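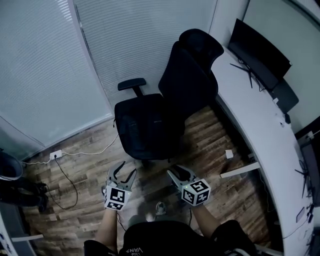
Last modified: August, 11:40 a.m.

3.2 Collecting two-handed demonstrations with furniture

When we first planned Neltero, we thought mostly of things that sit on a table, and it was only after a good many months of cups and boxes that we felt ready to try something as large and as stubborn as an office chair. A chair on a floor asks a lot of a method like ours. It can turn while it travels, the two hands can easily end up pulling against each other, and the person has to step along with it, so the head view is never still for long. We recorded 400 demonstrations in 13 rooms at our Dunance site, with five operators taking turns, and we remain very grateful for their patience!

Each operator holds one gripper in each hand. The marker cubes on the grippers (Figure 2) let us recover the pose of both tools in the head view, and we were pleased to find that we could keep them in sight for most of a recording, even with the strong bend of the wide lens.
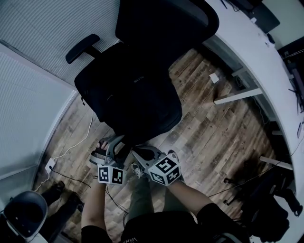 Figure 2. Head view with both grippers in front of the chair. Two or more faces of each marker cube are visible.

The head view is good at telling us where the hands are, but it says much less about what lies between the fingers. For that we turn to the views from the grippers themselves, which we line up in time with the head view using Lis, our small syncing tool. A gripper view often takes in the other gripper as well (Figure 3), and this gives us a second, independent check on how far apart the hands are. 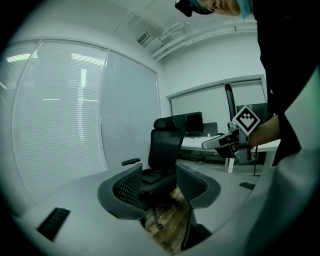
Figure 3. View from one gripper, with the chair seen through and above the open fingers and the second gripper, with its marker, at right.

Adding this check lowered the failure rate of our pose tracking by 13 percent compared with Hundell, our earlier head-only pipeline. Most of the gain came from moments when a backrest hid one of the cubes from above. We return to the cases that still fail in Section 5.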